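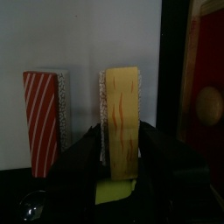 Budget week for the arm cell, so I'm putting our gripper numbers in one place. We need to decide on fingers before the end of the financial year and I'd like other small labs to be able to check my working. The test pieces are toy sushi because they're cheap and they're awkward to get between two fingers. Look at the yellow one: wider at the top than the bottom, with a red striped one standing off to its left. The gap between those two is generous. In the real bins it won't be.

What we run now: one arm, one two-finger gripper, one small camera at the wrist. Arm is fine. Camera is mostly fine. Fingers are the consumable and we never gave them their own line in the budget.

Last year they came out of "sundries". Petronella Motaung went back through the receipts and found $184 a set, landed, once you add freight from the eastern states. I'd been telling people $97, which was the price before freight and GST.

We go through a set every 3 months at the current rate. Probably faster if we move to two shifts. So that's a proper line item now, with one spare set on the shelf at all times.

Quotes so far. Lurnby will do the same fingers we have, no minimum order, slow delivery. Tudden wants a bigger order but includes the mounting plates. Wastum hasn't answered my second email.

I'm leaning Lurnby for this round. We don't have anywhere to put a bulk order and the finger shape might change again by December.

Second item is lighting. The wrist view gets very dark down low, near the fingertips, and that's the part we care about. You can see the yellow go to olive brown towards the bottom of the piece. A small ring light from Mabuza is around $70. I've asked for one to trial before we commit to it across both benches.

Not buying this year: a second arm. Povilas Adomaitis costed it properly, including the guarding, the bench and the hours to set it up. The arm was less than half the total. Worth doing that sum before you get excited about a sale price.

Also not buying: suction. It would suit flat packs but we don't handle enough of them, and then there's a compressor to find room for.

Draft goes in on 5th February. If you've bought fingers from Tudden, I'd like to know how the plates lined up and whether you had to redrill anything.

Will add the final figures under this post once they're approved.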